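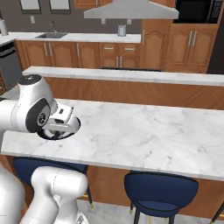 The Jirnance Kitchen

Run 397 finished at ten past four with a green tick, and Leokadia Ziółkowski didn't believe it.

She had no particular reason. The run was the same as the ones before it. The arm came down over the island, closed its fingers, went up, moved across, opened them again. The log said the cup had been lifted and set down. The log said so in the same flat words it had used all week, and the bar along the bottom of her screen crept on towards 586, when everyone could stop and Lebrun would get its report.

"That's a good kitchen," Norbert Halász said behind her. He said it every time he went past. He had paid for the kitchen, or the firm had, and he liked the marble.

"Where's the cup?" said Leokadia.

"What cup?"

"The one it just put down."

He leaned in. He looked for longer than she'd expected, to be fair to him.

"It'll be a drawing fault," he said. "The cup's there, it's only not being shown. Ask Máté."

Máté Orbán, when asked, said much the same, though he took twenty minutes over it and used the whiteboard. The picture was one thing and the physics was another. You could lose something from the picture and still have it in the physics. The hand would still feel the weight.

"Does it feel the weight?"

"It must do. It scored."

"Who keeps the score?"

Máté put the cap back on his pen. He was a decent man and he had been proud of the scoring, which he'd written in one long weekend at Lanudside when the old one kept crashing. "It checks that the hand closed over the right spot," he said. "Then it checks that the hand opened over the other right spot."

"And the cup?"

"Well, if the hand does all that, the cup comes with it."

She went back to her desk and began going through the runs from the top. It was slow work. She watched the arm come in over the island more times than anyone should, past the two blue stools where no one was ever going to sit, with the sink behind that no one was going to wash up in. She had stopped seeing the room as a room by the second hour. By the third she was cross with the range hood.

She found it at 239. In 238 there was a cup. In 239 the hand closed a little early, the cup squirted out sideways like soap, went over the edge of the island and was gone. It hadn't come back for 240. It hadn't come back at all. Something in the reset had gone looking for it, failed to find it and carried on without a word. Since then the arm had been picking up nothing and putting it down again, and it had been getting better at it. The scores had gone up. There was a chart of them in the corridor.

"So it improved," Norbert said, when she showed him.

"It got quicker. There was nothing in its hand."

"But the movement's sound."

"Norbert, they've got 2 of these at Plaltthorpe. Real ones. They're on a counter next to people making sandwiches."

He rubbed his face. She could see him working out what it would cost, and she could see him hoping she would say a smaller number than the one he had. "Those were loaded last Thursday," he said. "Nothing's happened."

"Has anyone asked?"

No one had asked. It was Sinan Aksoy who answered the phone at Plaltthorpe, over a lot of noise, and Leokadia put him on the speaker and said they were just checking how the arms were getting on.

"They're fine," said Sinan. "Very smooth. Much faster than the last lot."

Norbert lifted his eyebrows at her.

"And the cups?" she said.

"Oh, the cups." There was a crash of trays. "We've been meaning to ring about the cups. It doesn't hold them, does it? It gives them a sort of pat and off it goes. Imre's been standing there and moving them across himself, so the line doesn't stop."

"Imre has his hands under it?"

"Only when it's up. He's got the knack of it now. Imre Tóth, you've met him, tall lad. He says you just have to be quick."

Leokadia said, as calmly as she could, that she would like him to go and press the red button on both arms, and to do it while she stayed on the line. Sinan said they were in the middle of a shift. She said she knew. They heard him put the phone down on something metal, and heard him shouting for Imre, and then for a while they heard only the trays.

On her screen run 398 had started without being asked. The arm reached over the island. Máté had come to the door with his pen in his hand, and none of them said anything.

"It says here what, sorry?" said Sinan, a long way from the phone. "Imre. Imre, mate, leave the cup."

The hand closed, went up, moved across and opened. A green tick came up beside it, and Leokadia pulled the plug out of the wall.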